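How Does a School Buy a Robot?

By Tuulikki Rissanen

Suppose your school wants a robot arm for its workshop. Somebody has to pick one, find the money, and make a plan. Grown-ups call this budgeting. A budget is a list of what you will pay for and how much you can spend on each thing.

Start with the job

Before you look at any robots, write down what you want the robot to do. Will it sort blocks? Stack cups? Put lids on jars? A robot that is good at lifting heavy boxes may be bad at picking up a pencil.

The students at Rallness School wrote one sentence: "We want a robot that can pick up small wooden blocks and put them in a tray." That sentence helped them say no to a lot of robots.

Measure first

Next, get a ruler. How wide is the biggest thing the robot has to hold? How heavy is it? The Rallness students found that their biggest block was 60 millimeters wide. The gripper had to open wider than that, with a little room left over on each side.

A gripper is the robot's hand. Many grippers have two fingers that move apart and then squeeze together.

Try it on a computer

You can test a robot before you pay for it. A simulation is a computer program that makes a pretend robot and a pretend table. If the pretend robot can't reach the block, the real one probably can't either. You have lost some time, but you haven't broken anything. 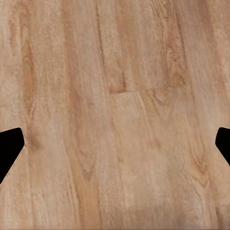 Two black gripper fingers, wide apart over a wood surface, in a computer simulation.

A simulation can't tell you everything. Real blocks can be slippery, and real tables can wobble. It is still a good way to compare one gripper with another.

Add up all the costs

The price of the arm is only one part of the budget. The Rallness list had three other parts:

Things that go with it: the gripper, a strong table, cables, and a stop button.

Learning to use it: a training day for the teachers.

Keeping it working: new finger pads, repairs, and electricity.

Students often forget the last part. Finger pads are made of rubber and they wear down. If you buy a robot and save nothing for repairs, it may sit in a closet.

Ask for quotes

A quote is a letter from a seller that says what you will get and what it will cost. The students asked three sellers: Weter, Oksanen, and Fedance. Weter had the lowest price, but the gripper cost extra. Oksanen included the gripper and the training day. Fedance could not deliver until November.

Read the whole quote. Look for the delivery date, the warranty, and anything marked "not included." A warranty is a promise to fix the robot for a certain time.

Make a calendar

Robots do not arrive the day you order them. The students planned for about 19 weeks from the first quote to the first block in the tray. They wrote each step on a wall calendar and put a name next to it.

Words to know

Budget: a plan for spending money.
Gripper: the part of a robot that holds things.
Quote: a seller's written price.
Simulation: a pretend version made on a computer.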